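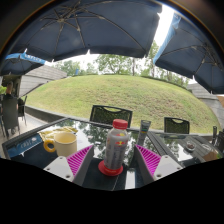 Household Robotics, Unit 6: Can a machine clear the table yet?
Handout by Lilla Magyar. Please read before the tutorial in May.

In the last unit we looked at factory robots. They are fast and exact, but the parts come to them always in the same position. Clearing a table after a drink outdoors is the opposite kind of work. Things are left where people put them, and the light changes with every cloud.

The chore has three steps which we will treat separately: find the object, hold it, put it in the right place. Many students think the first step is already solved. On a dark glass table it is not. The glass gives back trees and sky, and a program can take a reflection for an object, or lose the edge of a clear bottle against it. 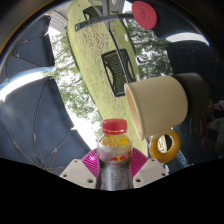

Holding is the second step. A small plastic bottle with a screw cap is kind to a two-finger gripper, for its sides are nearly parallel and it may be squeezed a little. A mug is harder. It can be taken by the rim, by the body or by the handle, and each choice decides how it can be put down later. If the mug lies on its side, the machine must also turn it, and some coffee may still be inside.

Sabina Navaratnam and Kyrylo Kravets worked on this with the Trenis arm in our laboratory. They made 100 attempts with bottles and mugs on an indoor table, and 40 of them needed help from a person. Most of the failures were mugs. Please keep this figure in mind when you watch a product video, where usually only one attempt is shown.

The third step depends on judgement. Is a crumpled wrapper rubbish? Is the person finished with the bottle, or only talking to a friend? A waiter knows this from a short look. Our machine asks, and guests become tired of being asked.
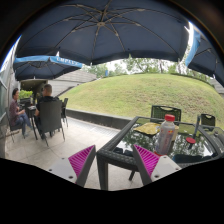 Page 121

My own answer for this year is "partly". A machine can carry a tray along level paving and pick up bottles which stand apart. I would not yet give it a full table with guests still sitting near.

For the tutorial: choose one chore from your home or workplace and write 600 words on which of the three steps is the hardest, and why. Send your text to Ayuba Appiah before 5 pm on the day before we meet.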